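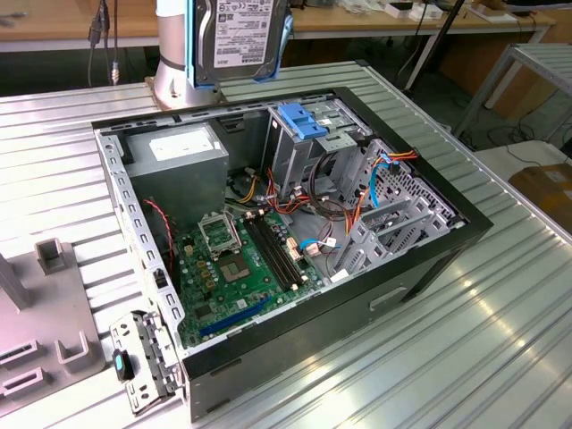
Poltis, November

5 min read

I want to make the case for the old office desktop. The big dull one, the black box that sat under somebody's desk for years and got kicked by a generation of shoes. I think it is one of the best things you can own, and I think we are giving them away far too easily!

Start with what happens when you lay one on its side and take the panel off. Everything is right there. The power supply is a plain gray box in the corner with its label facing you. The board is green, the way boards used to be. The wires come out in red, orange, yellow and black, and once you have learned what those colors carry you can read them in the next machine, and the one after that. And then there is the blue plastic. Whoever decided that the latch on the drive cage should be blue, in a case that is otherwise bare gray steel, deserves a medal. You don't need a manual to see where a hand is meant to go.

I came to this late. For most of my life a computer was a sealed thing, and when it got slow I felt vaguely guilty and bought another one. Then the office where I work, up on the second floor of the Malhotra building, replaced all its desktops at once and put the old ones in the hallway with a sign that said TAKE. I took one. I paid 20 dollars for a bigger hard drive at the repair counter on Woketti Street, mostly out of curiosity, and carried it home in my coat pocket wrapped in a dish towel (please don't do that, I know better now).

What I remember is how physical it was. A 3.5-inch hard drive has a real weight to it, like a paperback made of metal. You hold it by the sides. It goes into its plastic bracket, the bracket goes into the cage, and two cables go on the back, and both of them will only go on one way around. I had set aside a whole evening. I was finished before the rice was.

Now, I can hear the objections, because my family has made all of them. The thing is big. It's slow next to anything new. A solid-state drive would be quicker than the spinning kind, and they're right, it would, and one day I may put one in – there is a spare connector waiting for it. That's my point! The machine leaves me the choice. My last laptop had its memory soldered down and its battery glued in, and when the shop told me what a repair would cost I laughed out loud at the counter.

Look at the memory slots on one of these old boards, with the little white clips at the ends. Press down on the clips and the stick lifts up to meet you. The processor is the part that scares everybody, and it scared me too, all those tiny gold points under the metal frame. I still hold my breath when I open one. But the frame has a lever, and it lifts by hand, and if you go slowly and keep your fingers off the gold you will be fine. There is a long slot near the bottom for a card you may never buy. I love that slot. Somebody paid to put it there on the chance that you would want it later.

I don't think everyone needs to build computers. Most people have better things to do in the evening, and some of them have small children and no clear table. What I would like is for more of us to have opened one, once. I bake bread badly, and I still understand a bakery better for having done it. A person who has moved a drive from one case to another listens differently when a salesman says the whole machine has to go.

So here is what I'd ask. If your workplace is clearing out its desktops, ask for one before the truck comes. Wipe the drive properly, or leave it with the office and fit your own. Unplug the power cord, touch bare metal, and take a picture of the wiring before you pull anything, so that you know how to put it back. Keep the screws in an egg cup. Mine has been through 9 years of somebody's spreadsheets and now holds all our family photos (with a second copy elsewhere, of course) and plays music in the kitchen, a bit too loudly when the fan gets going. I'm already eyeing another one in the hallway.

Comments

stultetti_bench
Agree about the blue latches. I wish every maker did it. One thing to add: dust it outdoors. I did my first one on the living room rug and was not popular.

greenboard
Nice piece but you skipped the power bill. An old tower left on all day isn't free to run. Mine sleeps at night and that helped.

pantry_radio
My dad and I did this over Thanksgiving with his old work machine. Took us three tries to find the cable we'd left unplugged. He has told everyone on his street.

mokey492
What size was the drive you got for 20 bucks? The place near me wants twice that for a used one.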